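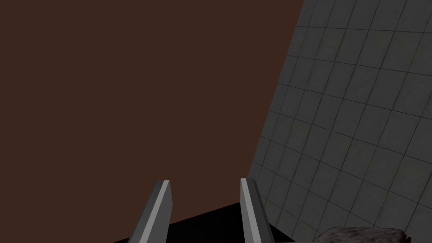
Simulated view from the Danomov programme: open gripper, grey tiled wall.

1/4 The Lodavley group has begun gathering examples for its learning system, Stirka. All examples in this stage are made in simulation, in a furnished room.

2/4 Each example is one complete attempt at a short task, steered by a trained operator. As of 12/02/2026 the group holds 218 accepted examples. The target is 2,000. Attempts that end early are stored separately and do not count towards either figure.

3/4 Two reviewers check every example before it is accepted. Pirmin Lüthi leads the review. Wall and floor finishes will be varied from May, under a plan agreed with Brunner. 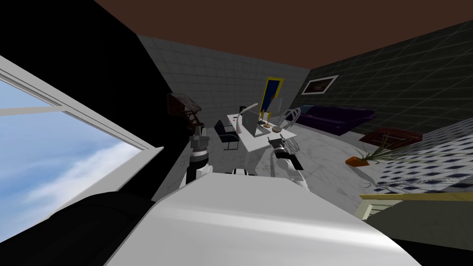
Are failed attempts of any use to the system?
They are kept for testing, where they help show whether Stirka can tell a poor attempt from a good one.

4/4 Operators are asked to write task names in full when saving an attempt. Shortened names will be returned for correction.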